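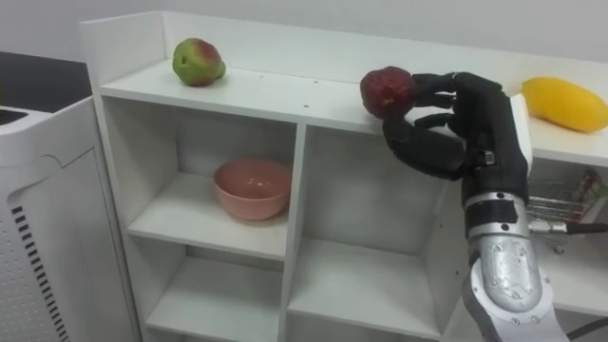 A reader wrote in to ask whether fruit really keeps better out on a shelf than in the fridge, and whether I'd ever get round to explaining how I do mine. Yes to the second, and it depends on the fruit for the first!

Search this site Go

How to keep fruit on an open shelf (and eat it in time)

I gave up on the big fruit bowl in March, after finding a very sorry plum at the bottom of it. Now most of my fruit sits straight on top of the white cube shelves, spread out, where I can see the lot. Mine are the Prarnham ones with a lip along the back, so nothing rolls down behind, but any flat-topped unit will do if you stand it against a wall.

1. Pick the spot. Out of the sun, away from the radiator and not over the kettle. I had mine next to the cooker for 2 weeks and the bananas went black while I was looking at them.

2. Wipe the top with a damp cloth and dry it properly. Don't wash the fruit yet. Do that when you're going to eat it, as damp skins go mouldy quickly.

3. Sort by what needs to ripen. A hard mango is happy at room temperature until it gives a bit near the stalk, then I move it to the fridge. Go by the feel and the smell, as the colour doesn't tell you much (some stay green the whole way through). Apples give off a gas that hurries other fruit along, so put one beside the mango if you're impatient and well away from it if you're not.

4. Leave gaps. Fruit that touches bruises, and one bad one soon spoils its neighbour. I lay mangoes on their sides near the back and turn them over when I think of it.

5. Pick everything up once a day. It takes no time at all with a cup of tea in the other hand. You're feeling for soft patches and looking underneath, where the trouble starts. Wrinkly skin usually just means it has dried out a bit, and wrinkly plums are lovely stewed with a spoonful of sugar. Anything mouldy or smelling of wine goes in the compost.

6. Keep a bowl in one of the cubes below. Whatever needs eating today goes in there, and that's what gets chopped up for pudding. A deep one is best, as my old flat Alholm dish let the grapes escape.

Berries and cherries don't belong on the shelf at all, by the way, they go straight in the fridge. Same for anything you've already cut. Citrus will sit out quite happily for a week, longer if the kitchen's cool, and if you've bought a whole net of satsumas do take them out of the net first!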